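Visit report: Skanico garment handling room, 2020-12-13

Vibeke Arnardóttir met us at the door at Trikley and took us straight to the folding work. Satish Kanaujia and I had come to hear about the fault the group had in its hand-held grippers, which are used in pairs to record how people fold clothes.

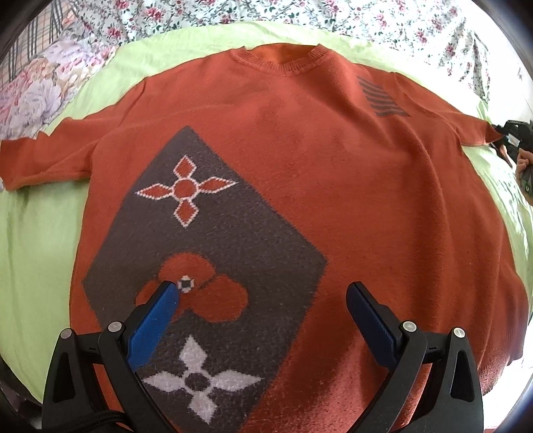
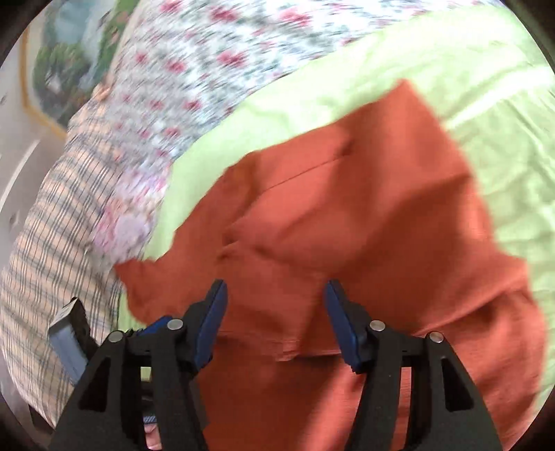 Folding work with the hand-held grippers: patterned sweater (first), red cloth (second).

The fault was a slow one. A pivot pin on one gripper had worked loose and the finger no longer closed square to its partner. The software still logged every close as a good one – it reads the trigger and takes no reading at the pads. Of 2,282 recordings made with that pair, 810 had to be thrown out. Aiman Tjoa found it while replaying a batch and seeing sleeves slip out at the same point each time.

There was a safety side too. Cường Khổng got a finger pinched when the loose link swung back. No injury beyond a bruise, but it was written up.

Changes since then: pins are checked with a driver before each session, and a pair comes off the table after 2,000 closes. Satish asked about a sensor in the pad. Vibeke said Mikkelsen had quoted for one and they were waiting on the price for 2 pairs.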